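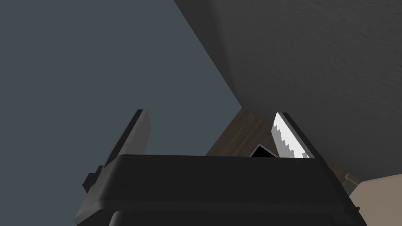
Two-finger gripper, computer rendering

TESTOV COUNTY BOARD OF ELECTIONS
Polling Place Safety and Access Checklist, With Inspector Comments

Location: Đorđević Hall, Kindo Street entrance
Precincts served: 2 (combined)
Registered voters assigned: over 2,000
Date of inspection: January 15, 2018
Type: Pre-election, full
Next election: April special election

Ratings: S = satisfactory. C = satisfactory with correction. U = unsatisfactory. N/A = not applicable.

SECTION 1. PARKING AND APPROACH

1.1 Accessible spaces marked and signed: C
Comment: Both spaces are signed. Pavement paint in the space nearest the hall is worn and must be renewed before the April election.

1.2 Route from parking to entrance free of steps: S

1.3 Walking surface even and in good repair: U
Comment: One sidewalk slab at the Kindo Street curb has lifted. The edge is a trip hazard and will stop a wheelchair. The Borough has been notified in writing. If the slab is not repaired, voters are to be directed to the side path and a temporary sign posted at the curb.

1.4 Exterior lighting adequate for opening and closing hours: C
Comment: Lamp over the side path did not come on when tested. All others working.

1.5 Distance line for campaign activity can be marked: S
Comment: Use the existing fence post as the reference point, as in prior elections.

SECTION 2. ENTRANCE AND DOORS

2.1 Clear door width at least 32 inches: S
Comment: Measured 35 inches at the main door with one leaf open.

2.2 Door hardware usable with one hand: S

2.3 Threshold no higher than one-half inch: S

2.4 Ramp present where needed, with handrails: N/A
Comment: Entrance is at grade.

2.5 Door may be propped open without blocking the exit path: C
Comment: The wedge in use slides on the tile. The Board will supply a weighted stop with the precinct kit.

SECTION 3. VOTING ROOM

3.1 Posted occupancy limit visible: S
Comment: Sign reads 178 persons.

3.2 Floor plan allows one accessible booth with turning space: S
Comment: Plan on file was checked against the room. The check-in table must be moved four feet toward the stage to keep the turning space clear.

3.3 Voters in line do not pass behind occupied booths: C
Comment: Line must enter by the left aisle. Rope and stands required; request has been entered.

3.4 Extension cords rated, taped down and out of the line of travel: C
Comment: Two wall outlets on the north side share a circuit with the kitchen. The coffee urn is not to be used while the scanner is plugged in there.

3.5 Seating provided for voters who cannot stand: S
Comment: The hall has 40 folding chairs available. Place at least four along the line.

SECTION 4. FIRE AND EMERGENCY

4.1 Exit signs lit: S

4.2 Exits unlocked and unobstructed: U
Comment: Rear exit was blocked by stacked tables. The hall's management moved them during the visit. Item remains rated U until confirmed on reinspection.

4.3 Fire extinguishers present, charged and tagged: C
Comment: Kitchen extinguisher carries a current Proker service tag. The tag on the lobby unit has expired.

4.4 Emergency contact sheet posted at check-in: N/A until setup

4.5 Alternate location named and agreed: S
Comment: Signed agreement is held under file no. 238.

SECTION 5. SECURITY OF EQUIPMENT

5.1 Locked room available for overnight storage: S

5.2 Key holders listed with the Board: C
Comment: List dates from the previous lease. The hall must submit a new list.

5.3 Seal log form on site: N/A until delivery

SUMMARY OF REQUIRED ACTION

Items 1.3 and 4.2 must be cleared before equipment is delivered. Items rated C are to be corrected by the hall or the Board, as stated in the comment, and reported on Form B. Reinspection will be limited to items rated U or C.

Inspection result: Conditional approval
Copies: Board office; hall management; judge of elections, both precincts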